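奥克代尔(Orkdale)

奥克代尔是一处山谷型度假地,由主谷、两条支谷以及谷口的集镇布拉尔陶(Braltau)组成。当地旅游业以徒步、湖区游览和自炊式住宿为主,冬季接待量较低。谷内没有大型酒店,床位主要分布在农舍改建的出租屋、家庭旅馆和一处山间客舍。

目录
1 地理
2 交通
3 旅游业沿革
4 住宿
5 餐饮与补给
6 步道
7 气候与游览季节
8 管理
9 参见

地理

主谷大致呈东西走向,谷底宽平,两侧为石灰岩坡地。最高点为克勒门峰(Kelemen),海拔1,460米,峰顶为一段狭长的裸岩。峰北坡有季节性积雪,融水经暗河汇入谷中的长湖。长湖水位随季节变化明显,春末最高,秋季湖岸西段露出砾石滩,可供步行。

支谷中较长的一条称为上谷,谷内有牧场和干砌石墙。另一条支谷坡度较陡,下段为落叶林,上段为碎石坡,只有牧道通行。石灰岩坡地上可见落水洞和溶沟,部分洞口设有围栏。洞穴均未对普通游客开放,持证洞穴团体须事先向谷地管理处登记。

交通

布拉尔陶距最近的铁路车站105公里,中间由公路班车衔接。班车在集镇广场发车,夏季班次较密,冬季仅保留早晚两班。末班车停靠上谷岔口的时间为傍晚,不再驶入谷内。自驾者可沿谷底公路到达长湖东岸停车场,该停车场设200个车位,旺季上午通常停满。停车场以西的道路只供住户、农用车辆和持有住宿凭证的车辆使用。

谷内不设加油站。布拉尔陶镇口的加油点夜间关闭。

旅游业沿革

奥克代尔早期的外来访客以登山者为主,多借宿于农家,按晚支付费用。长湖东岸修通公路以后,一日游的比例上升,湖畔出现租船点和茶室。其后,部分农户将闲置的谷仓和工人房改为出租屋,按周出租,这一形式延续至今。

埃利巴里基·基奥科(Elibariki Kioko)在其关于谷地住宿的调查中,将当地出租屋的发展分为农家借宿、按周出租和短租三个阶段。卡罗琳·加昌贾(Caroline Gachanja)对此分期提出异议,认为后两个阶段在上谷长期并存,以租期划分并不能反映经营者的实际做法。两人对湖畔床位增长主要来自农舍改建这一点看法一致。

住宿

谷内住宿分为以下几类。

自炊式出租屋:以整屋出租,设厨房和取暖设备。旺季通常以一周为最短租期,换房日由经营者自定。多数房屋不提供餐食,床上用品是否包含在租金内须在预订时确认。

家庭旅馆:集中在布拉尔陶镇内,提供早餐,房间数少。部分家庭旅馆在11月停业,至次年春季恢复。

山间客舍:即布鲁斯特蒂客舍(Brustetti),位于上谷尽头,是攀登克勒门峰的常用起点。客舍设通铺和少量单间,无公路通达,行李须自行背负。熄灯时间为晚间十时。

营地:长湖南岸有一处营地,设饮水点和洗涤间。营地以外禁止过夜扎营,高山区域另有规定。
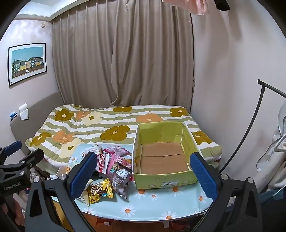

自炊式出租屋的室内陈设没有统一标准,谷地管理处只对消防、饮水和床位数作出要求。厨房一般配有炉具、锅具和基本餐具,起居部分则由经营者自行布置,家具新旧不一。面积较小的房屋多以矮桌代替餐桌,桌面铺印花桌布,浅蓝底、橙心白雏菊的花样即为一例。桌上可放置敞口纸盒,用于归拢钥匙、地图和零散物品;图中的纸盒外壁为浅黄绿色,盒底为棕色纸板,正面的白色小标签上有“1508”字样,盒内无物。退房时,住客应将室内物品恢复原位,自带物品不得留在屋内。

出租屋的登记由管理处每年更新。登记内容包括经营者姓名、可住人数、取暖方式和是否接受宠物,不包括价格。价格由经营者公布,淡季与旺季差别较大。预订押金的退还条件各不相同,因天气原因取消行程一般不在退款范围之内。

餐饮与补给

谷内常年营业的餐饮点均位于布拉尔陶。长湖东岸茶室只在班车夏季时刻表执行期间营业,供应热饮、汤和三明治。布鲁斯特蒂客舍向住客提供晚餐,须在前一日预订;过路徒步者可购买热水。

食品杂货店位于集镇广场北侧,出售面包、乳制品、罐头和包装食品。上谷没有商店,入住上谷出租屋的游客通常在布拉尔陶一次购足所需。徒步者携带的路餐以包装零食、干果和面包为主,开封后的食品应装入可密闭的容器,以免招引啮齿动物。步道沿线不设垃圾箱,包装物须带回镇内处理。

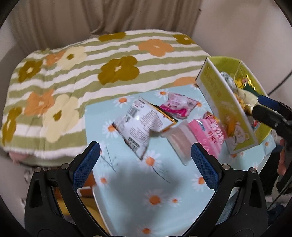 铺有雏菊图案桌布的桌面与袋装零食

长湖沿岸的饮水点在夏季开放,水质由管理处定期检测。石灰岩地区的泉水流速快、过滤作用弱,牧场下方的水源尤其容易受到污染,不宜直接饮用。

步道

谷内共有7条带标记的步道,按颜色区分,标记漆于岩石或木桩之上。主要路线如下。

环湖步道:环绕长湖一周,路面以砾石和夯土为主,坡度平缓。西段在高水位时可能被淹,须改走上方林道。

上谷步道:自上谷岔口至布鲁斯特蒂客舍,沿溪而行,途中经过三处牧场栅门。栅门通过后应随手关闭。

克勒门北线:自客舍登顶,为最常用的登顶路线。上段为碎石坡,能见度低时标记不易辨认。积雪期需要冰爪和冰镐。

石墙步道:沿干砌石墙穿过上谷牧场,连接两处旧石灰窑。石灰窑结构不稳,不可入内。

林间步道:位于陡峭支谷下段,雨后湿滑,秋季有落叶覆盖树根。

其余路线为短程连接道,供住宿点与停车场之间往来使用。戈弗雷·万亚马(Godfrey Wanyama)编绘的步道图标注了全部连接道和临时改道点,在布拉尔陶游客处有售。该图以徒步时间标示路段,未标注累计爬升。

气候与游览季节

奥克代尔降水全年分布较均匀,秋季略多。谷底夏季白天温和,夜间气温下降较快,山脊全年多风。晨雾常见于长湖一带,通常在上午消散。春末至初秋为主要游览季节,山间客舍的开放期与之基本重合。初冬日照时间短,克勒门北线往返须在天亮前出发。

谷底公路在冬季由布拉尔陶方面铲雪,上谷岔口以内的路段铲雪次序靠后。冬季入住上谷者应自备防滑链,并向经营者询问当日路况。

管理

谷地管理处设于布拉尔陶镇内,负责步道维护、住宿登记和停车场运营。姆瓦纳伊沙·比沃特(Mwanaisha Biwott)任管理处主管期间,步道标记由文字牌改为颜色标记,旧文字牌仅在石墙步道上留存。停车费收入用于路面和栅门维修。

山地救援由邻近地区的救援队承担。手机信号在长湖以西不连续,布鲁斯特蒂客舍设有固定电话,可供紧急呼叫。登顶者可在客舍登记簿上填写路线和预计返回时间,返回后须注销登记。

姆瓦纳哈瓦·姆福梅(Mwanahawa Mfaume)曾就上谷的承载量提出报告,建议对旺季入谷车辆实行预约。该建议尚未实施,现行办法仍为停车场满位后在集镇一侧截停车辆,由班车接驳。

参见

布拉尔陶
克勒门峰
布鲁斯特蒂客舍
自炊式住宿
石灰岩地貌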